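Ruchti Foundation Brings Together Young Diplomats and Scholars for Talks on Small States in Regional Organizations 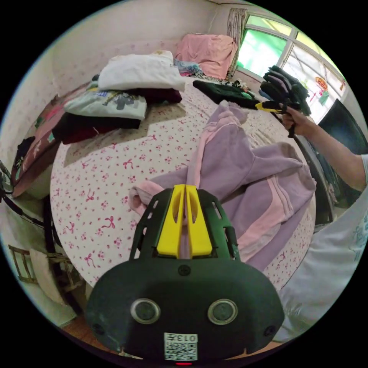 Small states need to prepare better, share more and speak earlier in the process if they want to shape the decisions of the regional organizations to which they belong. This was the main message of the spring forum of the Ruchti Foundation for International Dialogue, which closed in March after two days of lectures and working groups at the Tavora Hall.

The forum had the title "A Seat and a Voice". It was attended by diplomats in the early years of their service, university teachers, graduate students and members of civil society groups. In total 50 participants took part in the working groups, and the public lectures were open to everybody who had registered in advance.

Ambassador Hermine Zürcher, who opened the forum with the first lecture, spoke about her long experience in delegations which had often only two members. In such a delegation, she said, one person sits in the plenary while the other runs between the committees, and by the evening both of them have missed the most important conversation of the day.

"A formal right to vote is very valuable, and I do not want to make it smaller than it is," Zürcher said. "But the text on which you vote was written weeks before, by people who had time to write it. If your ministry reads the draft for the first time in the airplane, you will vote on the wishes of other countries."

She advised young diplomats to choose one or two subjects in which their country has real knowledge, for example fisheries, river transport or the recognition of diplomas, and to follow these subjects for years. Larger delegations often change their staff quickly, she explained, and a person who remembers how a paragraph came into a treaty is then asked for advice also by the others.

Consensus and its costs

The second lecture was given by Severin Rainer, who teaches comparative regional politics and has studied how decisions are made in organizations that work by consensus. Rainer described consensus as a protection for small members, because no one can be simply outvoted. At the same time he reminded the audience that a rule which gives every member the power to stop a decision gives this power also to the largest one.

For his newest study, Rainer and his students read 1,584 meeting records and joint statements. They looked at which delegation proposed a change to a draft text, and whether the change was still there in the final version. According to Rainer, proposals made by small states survived more often when they were presented together with at least one other member, and when they were sent in writing before the meeting began.

"The size of the economy explains a part of the result, but it leaves a good part open," he told the audience. "A short proposal, sent early and in clear language, has a good chance. A long speech on the last afternoon has almost none."

In the discussion, several participants asked if a regional organization can keep its principle of non-interference and still answer to a crisis inside one of its members. Rainer replied that most organizations already have informal ways to do this, such as visits of special envoys and closed meetings of foreign ministers, and that these ways are seldom described in the official documents. He thinks that they should be studied with more patience, also where they have failed.

Working groups prepare joint recommendations

The second day was given to the working groups. Each group received the same task: to imagine a regional organization which must agree on a common position about the sharing of water from a river, and to write the first draft in the name of a small member state downstream.

Edeltraud Aigner, the director of programs at the Ruchti Foundation, said that the task was chosen because it forces the participants to think about neighbors and not only about principles. The groups had to exchange their drafts before lunch and continue with the text of another group in the afternoon.

"It was not comfortable for everybody, and this was our intention," Aigner said. "You work the whole morning on a sentence that you like, and then you see what happens with it in the hands of a person who has different instructions. I was very pleased to see how seriously the groups took it."

From the drafts the participants then prepared a set of recommendations, which the foundation will send to foreign ministries and to the secretariats of regional organizations. Among other points, the participants recommend:

– that draft texts should be sent to all members early enough to be translated and discussed at home;

– that small states should consider sharing legal and technical experts when they do not have enough of their own;

– that secretariats should keep a public list of the commitments already made, with a short note on what each member has done to fulfill them;

– that young officials should be able to spend some months in the foreign ministry of another member state.

The third point was discussed the longest. Some participants were afraid that a public list would be used to shame governments with few resources, while others answered that without such a list the commitments are forgotten soon after the closing ceremony. The final wording says that the list should also name the kind of help which a member has asked for.

A new exchange program

At the end of the forum, the foundation announced the Arari Exchange, a program for officials and researchers from small states. Those who are chosen will spend part of the year with a host institution in another country and will write a paper on a question of regional cooperation. The papers will be published free of charge on the website of the foundation.

Tiago Carrilho, who will coordinate the exchange, explained that applicants do not need to have a long list of publications. The selection will look at the question which the applicant wishes to study and at the use of the answer for his or her institution. "We want papers that somebody in a ministry will read on a busy morning," said Carrilho. "For this reason the limit for the summary is 1,000 words, and we will be strict with it."

The first host institutions will be named on the website when the agreements have been signed. Applications can be written in English or in the working language of the host. Carrilho asked interested persons to speak with their employer before they apply – a written permission for the absence is required, and experience shows that it can take a long time to get it.

In his closing words, Hamish Urquhart, chair of the foundation's board, thanked the speakers and the staff of the Tavora Hall. He said that the foundation wishes to continue the discussion in Flonport in autumn, with a meeting on regional courts and the question of how their judgments are carried out. The program of this meeting will be published in the summer.

About the Ruchti Foundation

The Ruchti Foundation for International Dialogue is an independent, non-profit institution. It organizes lectures, forums and training courses on diplomacy and regional cooperation, and it publishes studies for a general audience. It does not take positions in elections and does not represent any government.

Recordings of both lectures and the full text of the recommendations are available on request from the press office of the foundation. Journalists who wish to interview one of the speakers are kindly asked to write to the same office and to mention the language they prefer.

Related news

Registration open: Flonport meeting on regional courts
Severin Rainer: What meeting records can tell us, and what they leave out
Arari Exchange: questions and answers for applicants
Evening lecture on river agreements and downstream states
New in our library: writings on consensus and voting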